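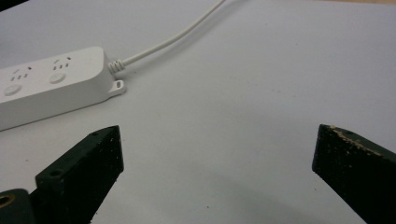
A white power strip with a round button below each outlet face. Strips with individual switches are at the center of a new savings claim.

Multex says its switched power strips will pay for themselves by spring. Shoppers may want to see the arithmetic first.

The company began a fall promotion for the Luden line this month, built on the idea that turning off outlets one at a time cuts household electric bills. A leaflet packed with each strip promises "real savings in every room" and cites a trial of 1866 homes that ran through July. It does not say what those homes had plugged in, how long each one was followed, or what their bills looked like the year before.

Asked for the full results, Multex sent a two-page summary. It gives one average for all the homes and no breakdown.

"An average on its own tells me very little," said Laiba Sandhu, who teaches a home energy class at the Trellemum adult education center. "If a few of those people had an old stereo and a space heater on the strip, they carry everybody else. I'd want to see the middle of the pack."

Sandhu does not dispute that some electronics draw power while they sit idle. Her objection is to the leaflet's suggestion that the strip does the saving. Somebody still has to reach behind the couch every night and press a button, and the summary says nothing on how many people in the trial kept that up.

Florencio Ibarra, who speaks for Multex, said the company stands by the figure and that customers "understand they need to use the switches." He said a longer report would be published but gave no date.

There is also the matter of where the strip ends up. The leaflet shows it on a desk, in easy reach. Many strips have a small tab with a hole in it for hanging on a screw, and plenty of others get pushed under furniture and stay there. A button that is hard to reach tends to be left on.

Skov, a rival brand, made a similar claim for its own strips last year and later dropped it from the box. The company did not respond to questions.

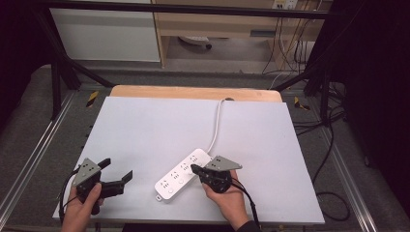
Jacobus Van der Merwe, who runs a hardware store in Trellemum, has stocked both brands. He said buyers mostly ask about cord length and whether bulky chargers will fit side by side. Only 2 customers have brought up the savings claim since the promotion started, he said, and one of them wanted a refund.

A petition asking Multex to release the trial data had 3169 signatures as of 23 November 2019. Reshma Lekota, who started it, said she owns 4 of the strips and likes them well enough.

"They work fine as power strips," she said. "My bill is the same."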